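Arrangements for the ball store and the inspection table

Members and affiliated clubs of the Prarkora Table Tennis Association will be aware that the stock of practice balls has been reviewed over the winter. The review is now complete, and the new arrangements for inspecting, returning and storing balls take effect from the beginning of June. They apply to all clubs drawing from the central store in the Fernel Building, to the two junior sections, and to any school that borrows balls by the box.

The stock stood at 2,960 balls when the review began. Of these, 358 have been withdrawn as cracked, dented or badly out of round, and a further 91 were set aside because their printing suggested that they had come from another association's supply. Clubs that believe they may own some of the 91 are asked to write to Azra Vlachou at the Association's office, stating the marking used and the approximate time of purchase. Unclaimed balls will be kept until the end of the season and then passed to the schools programme.

The inspection table

Inspection has until now been carried out wherever there was room, most often on a bench in the corridor or on the end of a playing table. Balls rolled away, and a good many were returned to the boxes without being looked at properly. The Association has therefore set aside one table for this purpose. It has a metal frame and a white top, with a light wooden board along the far edge, and it stands on the grey carpet in the lower room.

The surface is to be kept clear apart from the white bin and whatever ball is being looked at. Bags, clipboards, cups and coats should be placed elsewhere. Members who have used the room will know how quickly a flat surface gathers belongings on a busy evening, and the Association asks for patience while the habit is formed. 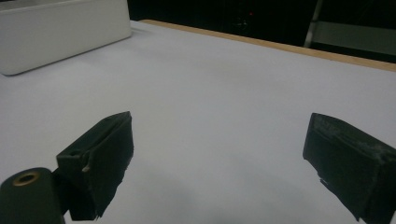

The top should be wiped with a damp cloth at the close of each session and left to dry before anything is put back on it. Spray polish must not be used. A trial of polish in the early weeks left the surface so slippery that balls would not stay where they were put, and it was some days before the residue could be removed entirely. Cloths are kept in the cupboard by the door and should be returned there after use. Chalk, adhesive tape and marker pens are likewise not to be used on the table itself.

Vasilis Lazarević has kindly agreed to look after the table and the cupboard until the annual meeting. Any damage to the frame, the top or the board should be reported to him on the same evening and entered in the book.

Use of the white paper

A sheet of plain white paper may be laid over the top when a batch is being examined. The paper should be broad enough to cover the working area and should meet the inner side of the wooden board neatly. It must lie flat, as a ball will settle against the smallest crease and give a false impression of its balance. Creased sheets should be turned over or replaced. Printed or lined paper is not a suitable substitute, and the backs of old score sheets should not be used for this purpose, however plentiful they may be.

Each ball is placed singly towards the middle of the sheet and allowed to come to rest. The inspector should first find the printed mark, if one remains, and turn the ball so that the mark is uppermost. The seam is then followed by eye in both directions. Hairline cracks are most readily seen against white paper under a light from one side, and a ball that appears perfectly sound in the hand will sometimes show a fault at once when set down. Off-white and slightly yellowed balls are not to be rejected on account of their colour. Practice balls are bought for use, and a creamy tone does not affect play.

A ball that has lost most of its printing may likewise remain in stock provided that it is otherwise sound. Several clubs asked about this during the review, and Zlatko Vukadinović, who carried out most of the inspection, has confirmed that worn lettering was disregarded throughout.

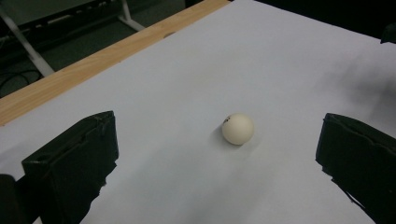
Handling and lifting

Balls should be lifted from the table and carried to the bin one at a time. Sweeping them across the surface with the forearm, which had become common practice in the old arrangement, is no longer permitted. It leaves marks on the balls, and it was the principal means by which they reached the floor, where they were trodden on.

The ball should be held firmly enough to be secure and no more firmly than that. Older celluloid balls, of which a small number remain in the store, dent under quite modest pressure. The newer plastic balls are more forgiving, but they are by no means indestructible, and the junior sections in particular are asked to remind players of the point at the start of each session. A dented ball should never be warmed in an attempt to restore its shape. It should be put with the withdrawn stock.

The ball is to be raised clear of the table before it is moved sideways. A low, dragging movement is apt to catch the paper and shift the whole sheet.
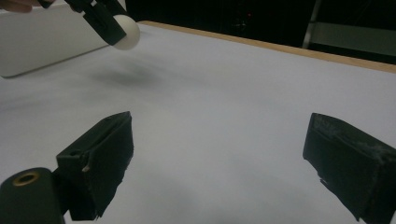 A white ball raised over the table, its shadow on the surface below.

Where two people are working at the table together, one should handle the balls and the other should keep the tally. The parts may be exchanged between batches but should not be exchanged during one. Batches are of 20. At the end of each batch the number accepted and the number withdrawn are entered in the book and initialled by both. Thaís Pacheco has prepared a new page for this purpose with wider columns, in response to a number of remarks about the legibility of the old one, and copies are available from the office.

The white bin

The white plastic bin is for accepted balls only. It is open at the top and stands on the left of the table near the far corner, where it may be reached without leaning over the working area. It should be kept in that place throughout a session. Left-handed members have asked whether it might be moved to the other side. There is no objection to this, provided that it is returned to the left afterwards and that the person keeping the tally is told.

Withdrawn balls go into the paper sack provided, and under no circumstances into the bin. During the first fortnight of the trial a quantity of cracked balls was found to have been mixed with the accepted stock, and the whole of an evening's work had to be repeated. The Association does not wish to dwell upon the matter but would be obliged if members would look at what they are putting away.

The bin should not be filled above the rim. When it is full, the balls are to be transferred to the numbered boxes in the store and the lids closed. It should be carried level with both hands. At the end of the evening it is emptied, wiped inside and out, and put back on the table with nothing in it. It is not to be borrowed for refreshments.

Equipment and cables around the table

Members are reminded to take care when walking around the table, particularly on the far side, where cables run across the floor and stands may be in position. Please do not move stands or cables in order to pass. The room is generally dim beyond the table, and anyone looking for a ball that has rolled into that part of it should ask for the main lights to be put on before going to look. Balls that have been trodden on should be withdrawn without further inspection.

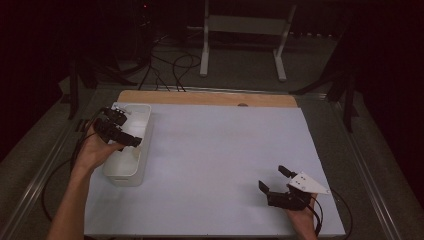 Hours and access

The table may be used on Tuesday evenings from half past six, and at other times by arrangement with the office. The room closes at nine o'clock, and those using it are asked to begin clearing away in good time. A batch that cannot be completed before closing should not be started. The key is held at the front desk and must be signed for by an adult member, including on occasions when the work is being done by juniors.

Clubs are asked to return their boxes for inspection at least once in each half of the season. Boxes should be labelled with the name of the club and brought down in person. They should not be left outside the door, as has happened on several occasions, nor sent with visiting teams.

Supply for the coming season

New practice balls will again be obtained from Nechyporuk, whose prices have been held for a further year. The order will be placed once the clubs have stated their requirements, and forms have been sent to all club secretaries with this newsletter. Clubs that prefer the Mellolo training ball, which some of the coaches consider to have a truer bounce, may indicate this on the form but should note that the difference in price will be charged to the club concerned. Mixed boxes will not be supplied.

The Association is grateful to Fatos Bošković for the loan of his van during the move from the old store, and to the members of the Thursday group who carried the boxes downstairs. Two shelves in the new store have still to be fixed to the wall. Until they have been, the heavier boxes are to remain on the floor, and members should not attempt to stack them more than three high.

Questions about these arrangements should be addressed to Azra Vlachou at the office. Requests for a place at the table on a particular evening should be entered on the sheet at the front desk.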